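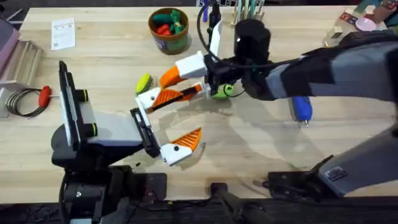
A work table and a few of the things that have settled on it.

Why Does Stuff Pile Up on Tables?

From the Jastenia Kids "Ask Why" pages

Put a clean table in any room, go away for 20 minutes, and come back. Somebody's sweater will be on it. By dinner there will be a pencil, a sock, and half a jigsaw puzzle, and every person in the house will say they had nothing to do with it.

Tables don't attract objects the way magnets attract paper clips. A table is flat, though, and gravity likes flat. Set a ball on a slope and it rolls off to live under the couch. Set it on something level and it will probably stay. A table is also at hand height, so you don't need to bend, climb, or open a door to use one. Your arm does the job while your brain is busy thinking about snacks.

Then there is the copying problem. One object on an empty table looks lonely and a bit guilty. Once there are two, a third looks perfectly normal, and after that anything goes. Grown-ups do it too. Ask to see the chair in their bedroom. 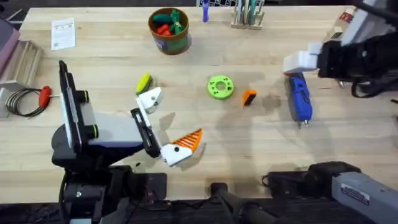
So how do you get the table back? Shoving everything into a drawer is fast, but all you have made is a messy drawer. People who are good at tidying ask one question about each object: where does it live? A thing that lives somewhere has what we'll call a home. A thing with no home will wander back to the table every time, like a cat.

The home should be close to where you use the thing. If the tape lives upstairs and the wrapping paper lives downstairs, the tape is going to move downstairs, and you will be blamed.

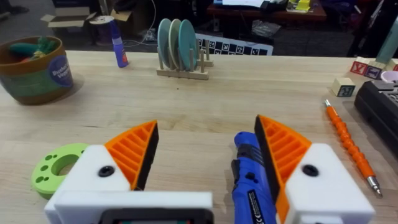
A good home also fits the shape of what lives there. Small lumpy things do well in something deep that you can drop them into without much aim. Toy vegetables can share a tub, and a tub that says "Bushel of Veggies" on the front leaves you very little room to argue about where the carrot goes. Plates are fussier. Three of them standing between the pegs of a wooden rack can each be lifted out by itself, while in a stack the one you want is at the bottom. Glue sticks stand up on their own, as long as you leave them alone.

Try it

Pick a table. Ask first if it isn't yours.

Set a timer for 13 minutes.

Pick up one object, take it to its home, and come back for the next. If you stop to play with it, the timer keeps going.

Anything without a home goes in a box. When the timer rings, find homes for what's in the box, or admit that some of it is trash.

Check the table again in the morning. There will be a sock.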